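Fans and Camo: Shirt Folding on the Scallop Cloth

Posted Oct 27, 2026

Welcome back to the gallery! If you found this page through the quilt pages or the tea towel pages, you already know how these work: a bit of talk at the top, the pictures all in a row, and some leftover notes at the bottom for anyone who likes laundry as much as I do.

The subject is two prints that have no business looking so good together. One is a scallop print, the sort you see on old theater carpets and cocktail bar wallpaper, rows and rows of little fans stacked up like fish scales. The other is plain old camouflage, the woodland kind, on a long-sleeved shirt. I love them both, and I had never seen them on one table until now.

A word on the cloth first. I have been a fan of fans (sorry) ever since I found a set of scallop-print curtains at a flea market one April and carried them home on the bus. They never fit a window in any place I've lived, and I still have them. What gets me is how the print changes when the cloth moves. Lay it flat and it's all order, every row sitting neatly on the one before. Let it bend and the fans squash, lean over and shrink, and all of a sudden you've got waves.

Camouflage is the opposite kind of print. It has no rows to follow, so a crease can hide in it for ages. Great for a shirt you want to wear twice in a row, terrible for a shirt you want to fold straight! My first camo shirt was a hand-me-down that came to my knees, and I must have refolded that thing a hundred different ways without ever finding the middle of it.

So: one shirt, one patterned tablecloth, four pictures. They go in the order I liked them on the page and not by the clock. The colors swing around quite a bit from one to the next, and I left them alone.
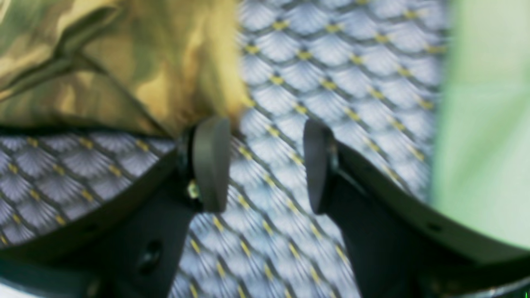 Prints up close, one against the other:
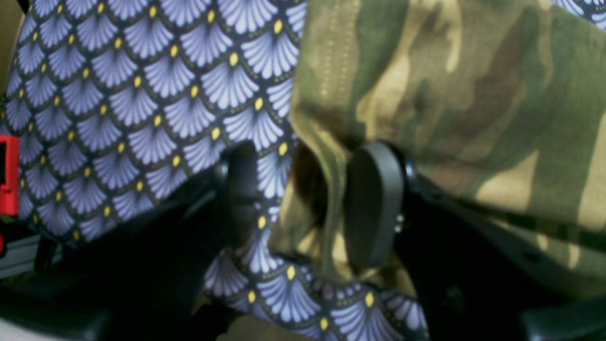
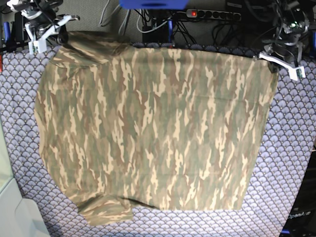
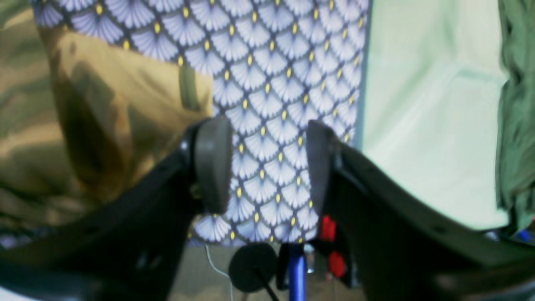
Third picture: the camouflage shirt spread out on the fan-print tablecloth, one sleeve folded back over the body.

The third is my favorite by a mile. You get the whole shirt in that one, with the long tan and olive streaks running mostly up and down, and enough tablecloth around every side that the fans make a border for it. If I were a painter I'd hang it in the hall. The lower hem has a gentle dip to it that I find very pleasing, and there are those faint wrinkles across the middle that every long-sleeved shirt on earth seems to have.

I'm also very fond of the yellow dots. Look at the base of the fans in the second and fourth pictures and there they are, one small oval to a fan. My flea market curtains don't have them, and now I feel a little cheated. In the fourth they line up on the diagonal all across the cloth, and once you start following them it's hard to stop.

And the stitching! The second picture has a dotted line of it on the camouflage, small and light, following a seam near the top. I'm a sucker for a visible stitch. The folds in that picture are lovely too, with the tan patches going nearly cream where the light falls on them.

Some folding notes, from my own ironing board, for people who want to try a long-sleeved shirt on a busy cloth at home:

Spread the shirt out wider than you think you need to. Smooth from the middle toward the sides with a flat hand. Tugging at the hem only moves the wrinkles up to the collar.

Bring the sleeves in before anything else. A sleeve laid across the body makes a thick band, so if you stack shirts, switch which end the thick part goes on or the pile will lean. Mine leaned for years.

Use the pattern underneath as a ruler. This is the real joy of a scallop cloth — the rows run straight when the cloth is flat, and you can line up a hem with them and see right away if you've gone crooked. Stripes and checks do the same job, but they aren't nearly as much fun.

Keep the cloth a little loose at the front edge of the table. Pull it tight and it slides every time you fold toward yourself, shirt and all.

Fold in thirds if the shirt is going in a drawer, in half if it's going on a shelf. I have no strong feelings about rolling. Some of you do, and I've read your messages!

A few people have asked what I would pair with a scallop print if camouflage isn't their thing. Plaid works better than it should. Polka dots are too much, even for me. Big florals can be wonderful if the flowers are larger than the fans, and anything plain in mustard or moss green will look terrific, particularly if your cloth has a bit of yellow in it somewhere. I tried a leopard print scarf on my curtains last winter and had to go sit in another room for a while.

If you have a patterned tablecloth that you fold laundry on, I would love to hear what it is. Gingham people, I know you're out there. Tell me the print, what it's like to fold on, and whether it has faded in the middle where all the work gets done — mine has, on the side nearest the window, and I've grown to like it that way.

Next gallery: dish towels with fruit on them. There are so many lemons.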